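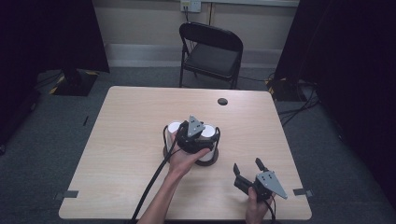
Have you ever wondered how a cup made of paper can hold a whole drink without turning to mush? Leave a page from your notebook out in the rain and it will go soft and floppy in no time, but a paper cup sits there quite happily. Look at the two white cups standing side by side on their round dark base, and you would never guess from the outside that there is a secret on the inside! Most paper cups have a very thin coat of plastic or wax, a bit like a raincoat, and the water can't get past it to the paper.

Why are they wider at the top?
Run your finger down the side of a paper cup and you'll feel it slope inward. That slope lets one cup slide inside another, so a big pile of them can fit into a tall, skinny stack — very handy when you're packing for a picnic in June and the basket is already full of sandwiches.

Now turn a cup over. The wide rim makes a good steady foot, and the flat bottom has become a little roof, ready for another cup to stand on top.

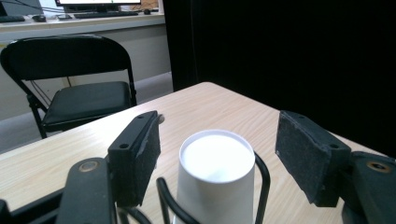
Try it yourself: a cup tower
Ask a grown-up for six clean paper cups. Set three upside down in a row, with small gaps between them, then put two on top, and one on top of those. Go slowly, and don't worry if it tumbles — paper cups are light and they won't hurt the floor one bit.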